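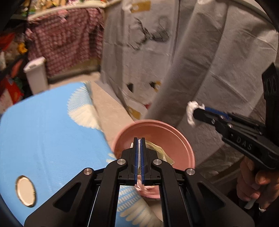 Small Messes, Small Fixes

Wrappers. Keep one bowl on the table for them and empty it every night. A crumpled wrapper left alone will invite friends. Ours goes out at 6, before the cooking starts.

Sticky labels. Rub with cooking oil, wait, wipe. The fancy remover from Clovora does the same thing and smells like a dentist.

Stained tablecloths. Cold water first, always. Hot water sets the stain and then you own a patterned tablecloth.

Stale crackers. 2 minutes in a low oven, then let them cool on the rack. If they're still soft, they were never going to be your friends.

Lids without boxes. Give them until Monday – then out. I once kept a Rarnik lid for years in case its other half came home.

Dull scissors. Fold a sheet of 80 grit sandpaper, rough side out, and cut it into strips. Good for kitchen scissors. Leave the sewing pair alone if you value your marriage.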